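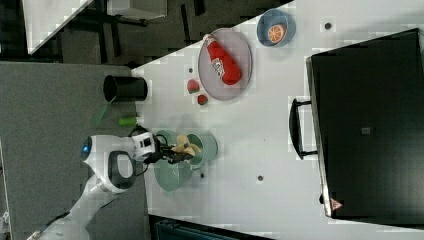

**Ye-ji Cha** wrote:

I've read the Buseck reset rules twice now and I still don't see what rule 4 buys anybody. "Return all objects to their starting positions within tolerance." Fine. What tolerance? There's no number in the whole section. You could nudge a bowl the width of your thumb and be compliant, or be thrown out for a hair, depending on who reads your log.

---

**plainjoint** wrote:

It's left open on purpose. Different tables, different objects. A soft toy never lands the same way twice, so a tolerance in millimeters would be a lie the minute you wrote it down. The rule is there to make you pick a number and publish it.

---

**Ye-ji Cha** wrote:

Then it should say "pick a number and publish it." I'd sign that tomorrow. As written it lets a lab say "we followed Buseck" and move on, and that's pretty much all I've seen people use it for.

---

**ahn_bench** wrote:

Siding with Ye-ji on this one. We tried to reproduce the Faradska pick-and-place result last spring. Their writeup says 2,856 episodes, all Buseck compliant. When we asked for the reset logs we got 553 of them. The rest were "reset by eye." I'm not accusing anyone of anything, but reset by eye is what the rules were supposed to stop. 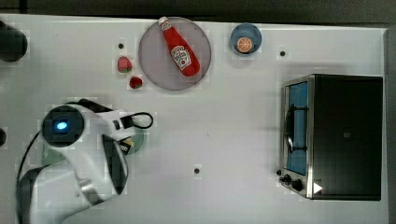 Does rule 4 cover the objects the robot isn't supposed to touch?

It covers everything on the work surface at the start of the episode, props and distractors included, and it has since the second draft. Section 2 defines "object" that way and people skip section 2.

---

**sernska** wrote:

Thanks, I had skipped section 2.

Reading it now, I like it less. If a distractor gets bumped during a run, do you put it back before the next one? By the letter, you must. Then you get a policy trained on a table that's always tidy in the same way, and it falls over when somebody leaves a bottle out. We want some of that drift. We just want it written down.

---

**plainjoint** wrote:

Drift is allowed under rule 6 as long as you declare it before collection starts. I feel like I'm the only one in this thread who has the PDF open.

---

**sernska** wrote:

I have it open. Rule 6 says "declared variation." A bump isn't declared, it's a bump. You're reading the document you wish they'd written.

---

**ahn_bench** wrote:

For what it's worth, our in-house version is shorter and I'd trust it over Buseck:

1. Save an overhead view before every episode, from a fixed mount.
2. Overlay it on the reference. Write down what moved, even if you leave it there.
3. If the arm hit anything outside the task, the episode gets a flag. It is never deleted.
4. Operators don't score their own episodes.

With three operators on rotation, number 4 is annoying and we still do it. Ye-ji will tell me it's too much paperwork.

---

**Ye-ji Cha** wrote:

It's a lot of paperwork, but I could check it afterward, and that's more than I can say for rule 4. My quibble is with your number 3. Who decides what "outside the task" means? If the arm leans on a bowl while dropping something in it, is that a hit?

---

**ahn_bench** wrote:

The task sheet decides. If the sheet doesn't name the contact, flag it. You end up flagging too many, and I can live with that.
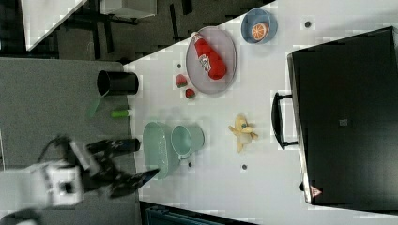 ### Split from the reset thread: gripper condition (rule 11)

**sernska** wrote:

Mods, thanks for moving this. Rule 11 says the fingers must be "inspected and in good order" before each session. I've sat through a demo of that inspection. A guy looked at the gripper and ticked a box. It took less time than opening the form.

---

**plainjoint** wrote:

What would you want, a lab report? It's a tabletop arm moving toy food. Worst case it drops something.

---

**sernska** wrote:

Worst case, your success rate slides over a month and you blame the policy.

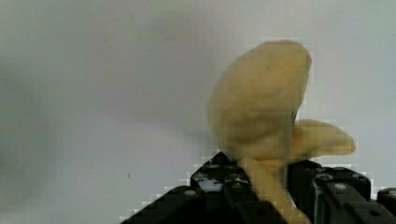

My problem with rule 11 is that "good order" has no before and after. A tick box can't tell you if a finger looks different from how it looked in October. A dated close-up could, and plenty of rigs already have a wrist camera that sees the fingers in every episode. Take the white specks and scuffs near the top of that left finger. I can't say from one view if that's wear, chipping or a scratched-up label. It may have nothing to do with how well it grips the banana. But I'd want it noted, with an earlier view next to it, and rule 11 as written asks for neither.

---

**plainjoint** wrote:

OK, a dated close-up is cheap. I'd support that. I would not support retiring fingers on looks alone, and somebody is going to propose exactly that once there are pictures to argue over.

---

**Ye-ji Cha** wrote:

Let them propose it. Ask for a grip test next to the close-up, same object, 15 lifts, and post the drops. If the marks don't matter the numbers will show it, and if the sheet is blank we'll know what "inspected" meant.

---

**ahn_bench** wrote:

Same object is harder than it sounds when it's a soft toy. It wears out too. Log the object's age or you're testing two things at once.

---

**plainjoint** wrote:

I'll write up the close-up part as a comment on rule 11 and leave the lift test out for now. Ye-ji, if you want it in, send me wording I can paste. And please put a number in it this time.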